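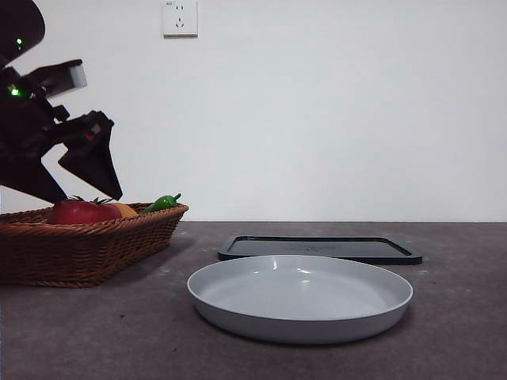

Basket, plate and tray on the counter, with the arm reaching in over the produce.

Can Robots Do Chores Yet? Your Questions
By Luana Rocha
Updated Friday, November 21, 2025

Most of these came in by email after our April open evening in Visdale. Keep them coming, I love reading them!

So, can a robot do my housework?
Bits of it, sometimes, with a lot of setup. A machine that vacuums a floor is old news. A machine that picks up the sock first and then vacuums is still a big deal. What gets me excited is how quickly the in-between jobs are moving: taking a thing out of a basket, putting it on a plate, closing a drawer. Three years ago I would have skipped those questions entirely.

Why does everyone practice with fruit and vegetables?
Because they are wonderfully awkward. A tomato is round and rolls away, a chili is thin and curved and lies across whatever is under it, and you can't squeeze the two the same way. Put them together in a basket with a raised rim and the fingers have to come down at a decent angle without catching the edge. You do this with your eyes on the TV. A gripper has to work for it.

Wouldn't a suction cup be easier?
For boxes, yes, and the packing line at Brastier runs on them happily. Suction likes flat, smooth faces. It gets much less fond of a pepper.

How often does it work?
Depends who is counting and what they call a success. In our Neltamlow trial we ran 297 pick-and-place attempts over 6 days and 73 of them needed a person to step in. That's our own small test in one room, so please don't quote it as the state of the art. I was thrilled with it, though – the first day was a mess.

What goes wrong most?
Things hiding behind other things. If one piece is half buried, or the gripper itself is in the way of the view, the machine has to guess at the shape of what it is reaching for. After that it's letting go. Setting something round on a plate so that it stays put is harder than it looks.
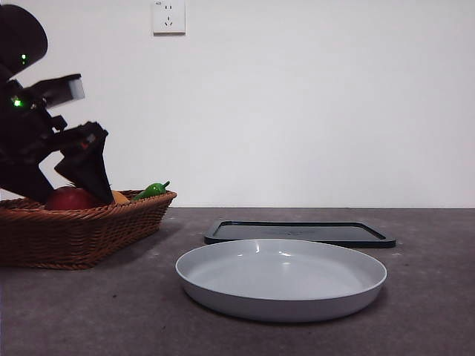

Are shops and factories further along than homes?
Much further. On a shop floor the part shows up in the same spot all day, and if it doesn't, somebody can build a fixture so it does. Godoy feeds 200 trays a shift that way. Your kitchen gets rearranged every time someone makes a sandwich.

Which chore will come first at home?
My bet is clearing and sorting: dishes to the sink, groceries to the right shelf. Folding laundry gets all the videos, but cloth is a beast – it never has the same shape twice.

Should I wait to buy a dishwasher?
No! Get the dishwasher. It's a great robot.

Can I come and watch?
Yes, the next open evening will go up on the events page once we have a room.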